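9월, 오후 4시 조금 지나서. 작업대 소품과 벽면 정리 건.

Lemlem이 지난번 회의에서 "벽지를 바꾸고 나서 물건이 더 잘 보인다"고 했는데 나는 아직 못 믿겠다. 잘 보인다는 게 누구 눈에 그렇다는 건지, 무엇과 비교해서 그렇다는 건지 적어 둔 사람이 없다. 이전 벽은 그냥 무지였고, 그때 찾기 어려웠던 물건 목록도 남아 있지 않다. 비교할 게 없는데 나아졌다고 하면 곤란하다. 그래서 오늘은 인상 말고 본 것만 적는다.
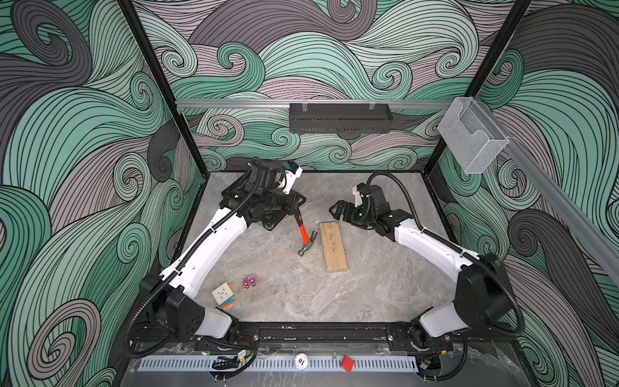 **소품·작업면 관리팀 공용 노트**

망치부터. 손잡이가 주황과 검정 고무라 회색 대리석 무늬 위에서는 눈에 금방 들어온다. 이건 인정한다. 그런데 이 망치는 벽이 무지였어도 잘 보였을 것이다. 벽 무늬 덕이라고 할 근거가 없다. 머리 쪽은 쇠라서 바닥 회색과 색이 가까운데, Lemlem의 주장에는 이 얘기가 빠져 있다.

나무 블록은 망치 바로 오른쪽에 길게 누워 있다. 작은 구멍이 몇 개 있는 그 블록이다. Brenda는 이걸 "망치와 한 세트"라고 부르는데 동의하지 않는다. 세트라면 못도 있어야 하고, 무엇을 하는 세트인지도 정해져 있어야 한다. 품목표(Cullideck 시트)에는 블록이 929번, 망치가 1,738번으로 들어가 있다. 등록한 시기부터 다르다는 뜻이다. 나중에 누가 둘을 나란히 놓고 보니 그럴듯해서 세트가 됐을 가능성이 크다. 시트에 "세트" 칸을 새로 만들자는 제안은 일단 보류.

큐브와 분홍색 장난감 로봇. 둘이 너무 붙어 있다. 큐브는 흰색, 주황색, 파란색 면이 보이고 장난감은 바퀴가 검정이다. 색만 보면 헷갈릴 일이 없는데, 크기가 작은 것끼리 앞쪽에 몰아 두면 치울 때 꼭 하나를 빠뜨린다. 지난달에도 장난감이 엉뚱한 상자에서 나왔다. 그때 Lirkik 상자 라벨이 문제라고 결론을 냈지만, 나는 라벨보다 놓는 습관 쪽을 의심한다. 라벨을 바꾼 뒤에도 같은 일이 두 번 더 있었다.

배치에 대한 내 의견:

- 망치는 블록과 떨어뜨려 둘 것. 붙여 두면 다들 세트라고 생각한다.
- 큐브와 장난감 사이는 손 하나 들어갈 만큼 띄울 것.
- 망치 머리 방향은 통일하자는 말이 있었는데, 왜 필요한지 설명을 못 들었다. 설명이 나오기 전까지는 규칙으로 넣지 않는다.

벽지 얘기로 돌아가서. 민트색, 연보라 섞인 색, 짙은 회색 물결이 소용돌이치는 무늬고 선도 많다. Ahonen 견본책에서 고를 때 나는 이것 말고 줄무늬를 골랐다. 그러니 내 의견이 삐딱하다는 건 알고 읽어 주기 바란다. 그래도 하나는 짚고 싶다. 바닥에 놓인 물건만 볼 때는 벽이 별 상관이 없다. 문제는 벽 쪽에 걸거나 붙이는 것들이다. 물결 무늬 앞에 검은 철망이나 투명한 물건을 두면 윤곽이 무늬에 묻힌다. 서서 내려다보면 덜하고 앉아서 보면 심하다. 이건 내 눈으로 본 것이고, 다른 사람이 앉아서 다시 확인해 주면 좋겠다.
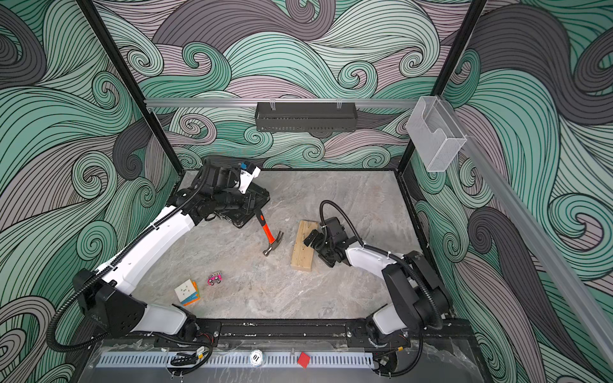

그래서 벽걸이 수납을 늘리자는 Brenda의 안에 나는 반대 쪽이다. 뒤쪽 알루미늄 레일에 걸린 검은 철망 선반은 길이는 긴데 폭이 좁다. 망치를 올리면 손잡이가 밖으로 나올 것 같고, 큐브는 들어가도 꺼낼 때 불편할 것이다. 게다가 작은 투명 클립 두 개로 매달려 있다. 클립이 얼마까지 버티는지 Clovon 쪽에 물었더니 "일반 용도에는 충분하다"는 답만 왔다. 일반 용도가 뭔지는 안 적혀 있다. 숫자가 올 때까지 망치는 올리지 말 것. 이 항목만큼은 의견이 아니고 요청이다.

오른쪽 레일 위쪽의 투명 아크릴 꽂이도 비어 있다. 앞이 트여 있으니 카드나 얇은 것을 꽂기에는 괜찮아 보인다. 품목 카드를 꽂자는 안이 있었고, 해 볼 만은 하다. 다만 카드를 꽂아 놓는다고 사람들이 읽을지는 모르겠다. 예전에 문 옆에 붙인 안내문도 6주 동안 그대로 있었는데 내용을 기억하는 사람이 없었다. 꽂을 거면 4장 이하로, 글씨는 크게.

바닥의 대리석 무늬에 대해서도 한 줄. Lemlem은 결이 있어서 위치를 말로 설명하기 쉽다고 한다. "굵은 결 옆"이라고 하면 통한다는 것이다. 시험 삼아 Brenda에게 굵은 결이 어디냐고 물었더니 나와 다른 곳을 가리켰다. 표본이 두 명이라 결론은 못 낸다. 그래도 위치를 적을 때는 앞줄, 뒷줄, 왼쪽, 오른쪽으로 쓰는 편이 낫다고 본다. 왼쪽과 오른쪽은 앞에서 본 기준이다.

남은 것:

- [ ] 클립 허용 무게 다시 문의 (말로 하지 말고 메일로)
- [ ] 블록 구멍이 원래 있던 것인지, 쓰다가 생긴 것인지 929번 등록 메모 확인
- [ ] 앉은 자리에서 벽 쪽 물건이 보이는지 Lemlem과 따로따로 적은 뒤에 맞춰 보기. 같이 서서 얘기하면 서로 맞장구치게 된다.
- [ ] 장난감 상자 위치, 라벨은 그대로 두고 자리만 옮겨 보기

Brenda가 이 글 밑에 "그럼 망치는 어디에 두자는 거냐"고 쓸 것 같아서 미리 답해 둔다. 서랍 맨 아래 칸. 거기가 좁다는 말은 들었지만 재 본 사람은 아직 못 봤다. 내일 줄자 들고 가서 재 보고 이어서 적겠다.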